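Ticket 378
Site: Isavside
Equipment: bin picking cell, arm 2
Category: Gripper / end of arm wiring
Priority: Medium (raised from Low)
Status: Closed, with follow-up

Reported fault

Arm stops during the pick with "gripper position not reached". The fingers close on the object, the controller waits out the timeout and the program halts with the arm down in the bin. An operator has to acknowledge the fault at the panel and jog the arm clear before it will go again. It happens several times in a shift. Some hours there is nothing at all.

Started in January, after the cell was moved from the Grullulley unit. No program changes on our side apart from re-teaching the bin corners. Gripper and finger set are the same ones we ran there.

Please advise whether we can keep running. We have a batch to finish.

First reply, Pindoson support

You can keep running at reduced speed with the gate shut and the usual interlocks in place. Do not reach into the bin to free an object while the fault is showing. The gripper can finish its close command when the fault is acknowledged, and it does so without any warning tone. Use the panel to open the fingers first, then jog up.

Please send the following:
The fault log for the last full shift.
The gripper firmware version.
The close timeout as set in the pick routine.
A picture of the wrist and gripper in a pick position, with the cables in view.

Site reply

Log attached. Close timeout is 2 seconds, as delivered. Firmware is the version the integrator, Papadakis, put on when the cell was commissioned and we have not touched it.

We went through the log over lunch. The stops do not follow any one object. We have had them on the hairbrush, on the toy blocks and on the small round things. They do seem to come more often when the pick is at the far end of the bin, but that is from memory and the log does not record position.

We tried these before opening the ticket:
Restarted the controller. No change.
Cleaned the fingers and the guide rails. No change.
Swapped the gripper for the spare. Ran clean for an hour, then the same fault.
Raised the timeout. Same fault, it just took longer to come up. Put back to 2. 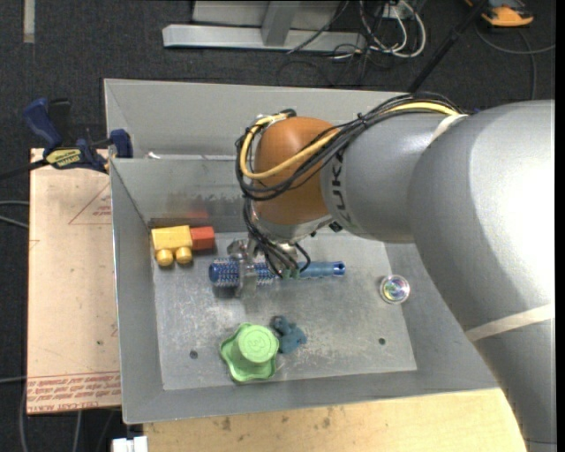
Arm over the bin, gripper across the bristles of the blue brush. Cable bundle looped around the wrist cover.

Second reply, Pindoson support

Thank you. Since the spare gripper does the same, we can leave the gripper itself alone for now. We would look at the wiring between the wrist and the gripper. The thin black wires come down from the flange area to the green connectors with little to hold them, and they hang across the same space as the object being picked. If one of those connectors is being pulled when the wrist turns, the "closed" signal can drop out for long enough to trip the timeout.

The yellow cable makes a wide loop across the wrist cover. Please check how much of that loop is left when the wrist is turned to its furthest pick angle. It should never go tight.

Test to carry out, gate shut, arm in slow mode:

1. Move to a pick position at the near end of the bin. Open and close the gripper 5 times. Note any fault.
2. Repeat at the far end, with the wrist at its furthest angle.
3. Put the arm in the service position and isolate it. Lock off at the main switch. Only then open the gate and move the wires by hand with a meter on the signal line.

Do not do step 3 with the drives live, even in slow mode.

Site reply

Results as follows.

Step 1: no faults.
Step 2: faulted on the second close and again on the fourth.
Step 3: signal line drops out when the connector is pushed sideways. Very little force needed. One of the wires is not properly seated in its terminal and the screw is barely nipped up. The others are sound.

Yellow cable is fine. It keeps some slack at the furthest angle.

We think the terminal was disturbed when the wrist was stripped for the move. The move checklist has a line for the arm bolts and a line for the base, but nothing for the gripper wiring.

Second reply, additional note from site

One more thing, which should probably have gone in at the start. On the morning shift an operator opened the gate with the fault still showing, meaning to lift the object out. The interlock cut the drives as it should and nobody was hurt. The gripper stayed powered, though — the gate circuit does not drop the gripper supply. We had assumed it did. Priority raised for this reason.

Third reply, Pindoson support

Agreed on the priority. Please do not run the cell unattended, and keep the gate locked with the key held by the shift lead until the gripper supply has been dealt with. The change is a relay in the cabinet and has to be done by Papadakis, as it alters the safety circuit. We have passed them the ticket and the drawings.

For the wiring:
Remake the loose terminal with a new ferrule.
Fit a clip at the flange so the thin wires are held before they reach the connectors.
Leave enough slack for full wrist travel, then repeat steps 1 and 2.

Site reply

Terminal remade, clip fitted. Steps 1 and 2 repeated, no faults at either end of the bin. Ran 7 hours at reduced speed with no stops, then back to normal speed for the rest of the batch, also clear.

Papadakis have been in and fitted the relay. Opening the gate now drops the gripper supply. Tested with the fingers open, closed and closed on an object. With the supply off the fingers hold where they are, so the object does not fall, but it has to be released from the panel after reset. Operators have been shown this and there is a notice on the gate.

Closing note

Cause: loose signal wire at the gripper connector, no strain relief.
Fix: terminal remade, clip added, gripper supply brought into the gate circuit.
Follow-up: gripper wiring to be added to the move checklist. Isavside to check the other arm for the same fault before it is next used.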